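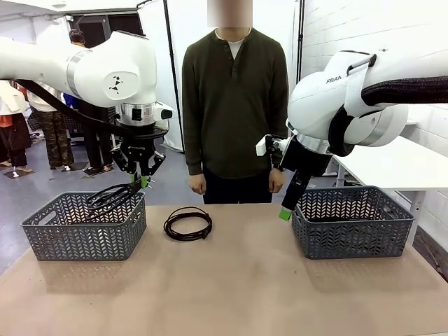

Black cable and the gray basket with the chevron sides.

FALL CABLE AND POWER CHECK, VETDEN HALL
Walked Sun 29 September by Mortimer Haverford, with Cletus Ferreira on the ladder

What a good walk-through this was! We got into every room on the ground floor, plus the loft over the stage, and the place is in better shape than it was in spring. Comments are under each item. Anything marked FIX needs doing before the Judora choir weekend.

1. Entrance and coat room
Outlet covers in place: OK
Floor clear of cords: OK
Heater cord and plug: OK
Comment: The new cover by the umbrella stand fits beautifully. Thank you to whoever sanded the paint ridge off the wall first, it sits dead flat now.

2. Main hall
Wall outlets tested: OK
Extension cords in use: FIX
Cord covers across walkways: OK
Comment: There are 2 extension cords plugged end to end behind the piano, feeding one lamp. The lamp is lovely and I want to keep it, but please run it on a single cord of the right length. The Ristić cover strips across the side aisle are holding up so well (I jumped on them, Cletus has a witness statement).

3. Stage and loft
Dimmer board labels: OK
Lamp clamps and safety chains: OK
Loft light: FIX
Nothing stored against lamps: OK
Comment: Every safety chain is on and closed. In spring we had five hanging open, so this is a huge step up! The loft light flickers when you touch the switch. Tape is over it for now, use a flashlight up there.

4. Kitchen
Outlets near sink, test and reset: OK
Kettle and toaster cords: OK
Fridge plug and vent space: OK
Extinguisher gauge: OK
Comment: Tested both outlets by the sink and they tripped right away, just as they should. The fridge had been pushed back tight to the wall again. We pulled it out a hand's width, please leave it there.

5. Small cables and chargers
Stored in baskets or on hooks: OK
Coiled loosely, no tight bends: OK
Plug ends clean and straight: see comment
Damaged cables taken out: OK
Comment: Baskets beat the old drawer by a mile. Please keep winding in big easy loops and skip the tight wrap around the hand, it's murder on the wire right behind the plug. A loop that wanders a bit is fine. When you check one, look at both ends for bent metal, fluff or bare wire, and run your fingers along the full length. Cletus cut up the bad ones so they can't sneak back in. 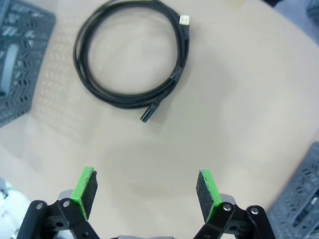 Loose coil, USB-style plug at the upper right.

6. Storage room
Panel door opens fully: OK
Clear space in front of panel: FIX
Breaker labels readable: OK
Comment: Folding chairs in front of the panel, again. I love those chairs, they just can't live there. The breaker labels are typed now and you can read them without glasses.

7. Outside
Porch light and sensor: OK
Outdoor outlet cover: FIX
Path lights: OK
Comment: The spring on the outdoor cover is gone and it hangs open in the rain. Riltetti sells the whole cover as one piece and I've put it on the order. Keep that breaker off until it's changed.

STILL OPEN
Single cord for piano lamp: Mortimer
Loft light switch: electrician, call Monday
Chairs away from panel: Cletus
Outdoor outlet cover: on order

Sheet goes back in the red folder by the phone. Add your own comments in pen underneath, and put your initials next to them.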